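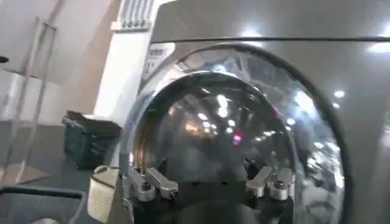
Part 4. Getting your front loader ready for its first real wash

OK, so the machine is in the room, the plumber has gone home and you're itching to throw a load of towels in. Please don't yet! I did exactly that when I moved into my unit at Grovimstead, and my first towels came out smelling like a tire shop.

These steps work for pretty much any front-loading washer with a round glass door. If your own manual says something different, go with your manual.

Before you start

You'll need two soft cloths, a flashlight, a bowl of warm water with a drop of dish soap, and a level (I use a little Flundeck one that lives in my junk drawer). Have the hoses and drain already connected as in Part 3.

CAUTION: Leave the machine unplugged until step 6.

1. Open the door all the way and shine the flashlight around the drum. You're looking for foam bits, tape, the bag with the manual in it, and any loose screws. Jeferson Guerra down the hall found his spare hose in there after he'd already bought another one.

2. Wipe the rubber around the door. Pull the fold back gently with your fingers and run the damp cloth all the way along the inside, then do it again with the dry cloth. The bottom is where grit collects, so take your time down there.

Note: No bleach on the rubber, and no scented oils either. I know someone recommends them online. Skip it.

3. Clean the glass, inside and out. A domed door shows every fingerprint once the lights are on, and soap and water is plenty. Dry it well where the glass meets the rubber – a hair or a thread caught there is enough to give you a slow drip.

4. Copy down whatever is on the rating label before the machine gets boxed in by shelves. Model and serial number, mostly. I keep mine on a card taped inside the closet door.

5. Set the level on top, front to back and then side to side, and turn the feet until the bubble sits in the middle. Tighten the lock nuts. Push down on each corner in turn, and if it rocks, go around again. (It took me nearly 24 minutes the first time, with a lot of muttering.)

CAUTION: Shipping bolts out? Go check the back again. Running a spin with them in can wreck the machine.

6. Plug in, open the water valves slowly, and look at both hose ends for drips.

7. Close the door until it clicks. Run the hottest cycle with the drum empty and a small spoonful of detergent, and stay in the room for the first fill and the first spin.

8. When it's finished, wait for the lock to release, wipe the rubber once more and leave the door ajar. If you have small kids or a cat, shut them out of the room while it airs.

If it leaks at the door, go back to step 2. If it walks across the floor, step 5. For anything else, see Part 6, which Trinidad Painemal wrote and which has the error codes.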